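Housekeeping Skills 1, Handout 6
Pillows: cover, seam and edge
Teacher: Yoon-hee Yook

Please read this page before the practice. We use the white pillows with a border from the Srisuk set.

White fabric and its folds.
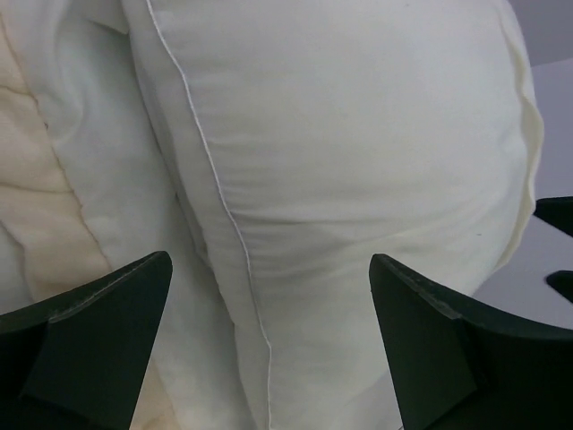
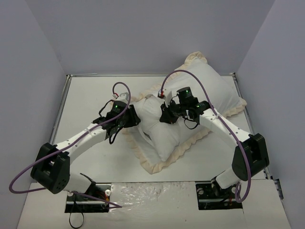
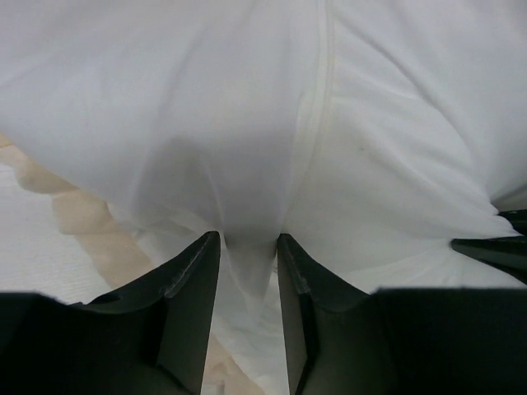
First find the seam with your fingers. Follow it slowly from one end to the other. If it turns around the pillow, the cover is twisted and the filling will go to one side.

Order of work:
1. Hold two corners and shake the pillow 5 times.
2. Push the filling into each corner.
3. Pull the border flat, but do not pull on the stitches.
4. Smooth the middle with an open hand.

Words to know: piping, flange, ruffle, crease, pucker. A flange is a flat border, a ruffle is a gathered one.

For next class, write 7 sentences on how you make your own bed. Give them to Su-bin Ham.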